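Week 5: Browser games, portals and the plug-in years

Handout to go with the lecture on Saturday, November 6, 2021

Hello again. These are my notes, tidied up a bit (only a bit), so you don't have to scribble while the clips are running. I've left in the tangents because last week several of you told me you'd missed them. Reading for next time is at the bottom.

1. Where we'd got to

Last week was shareware: one person, one game, a disk in the post, and a polite text file asking for money. This week the disk disappears. You click on a page, a grey box fills up, and you're playing! I still find that a bit magical, and I was there for it, on a family computer in a cold dining room with somebody always wanting the phone.

The thing to hold on to is how little stood between making and showing. You drew your frames, you wrote a few lines of script, you exported one small file and you uploaded it. Strangers could be laughing at it before your tea was ready, or (more usually in my case) telling you it was rubbish.

2. What a portal did

A portal was a site that gathered these files, let people vote on them and kept the comments underneath. We're using Plutbridge as our case study, as the whole archive is on the course drive, ads and all. Have a proper poke about in it. The front page you see there is the April one, when the site had 2,162 entries, and 486 of those are tagged "interactive". The rest are cartoons, loops, birthday cards and things I can't really classify.

Notice that the cartoons and the games sit side by side in the same list. People didn't always know which one they'd clicked on, and the makers played with that. Plenty of the cartoons have a hidden button somewhere, and plenty of the games are really a cartoon with a "next" arrow. When you write your essays, please don't tidy that away. I get a lot of essays which sort everything into boxes in the first paragraph and then never look in the boxes again.

3. Skangate, closely

We'll play this one together, so bring headphones if you can. Skangate is a small platform game: you're a postman, the gates are all shut, and each one wants a different tune whistled at it. It has 40 screens and no saving. None! You sat there until you finished or until somebody made you go to bed.

Things I'd like you to look out for:

The loading bar. It has its own little joke in it, and the joke lasts longer on a slow line.

The mute button, top right, drawn with far more care than the hero.

The way the jump feels. It's floaty, and the reason is partly frame rate. The game moves its postman a fixed distance every frame, so a slow machine gave you a slow postman and a fast one gave you something close to unplayable. When I say "the original speed" in the lecture I'm fudging, and you should feel free to heckle.

That last point matters more than it sounds. The same file was a different game in different houses, depending on what was under the desk. If you do the close-playing exercise, write down what you played it on. 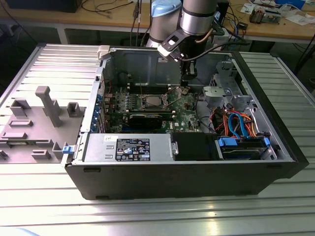

4. The comment section as part of the work

I'm a bit of a bore about this, sorry. On Plutbridge the comments weren't an afterthought, they changed the games. Skangate went up in 2 versions, and the second has an easier whistle on the bakery gate, after a long and very funny argument underneath the first one. Read the thread before you read anything I've said about it. Watch how quickly people start talking to the maker as if they were in the same room, and how rude they feel able to be.

There's a darker side as well, and we'll give it some proper time in the seminar. A lot of the humour is cruel, and some of it's aimed at real groups of people. You're allowed to dislike the material on this course. You do have to describe it fairly first.

5. Reading and task

Read the Pinheiro chapter on amateur animation (scan on the drive, the page order is a bit muddled in the middle, keep going). The Grellum essay is optional but short, and it disagrees with me on nearly everything in section 4, so some of you will enjoy it.

For the task, pick any entry from the archive that isn't Skangate and write a page on its first ten seconds. Title screen, loading bar, first sound, first click. Please don't tell me the plot. Hand it in through the usual folder, and put your name on it this time!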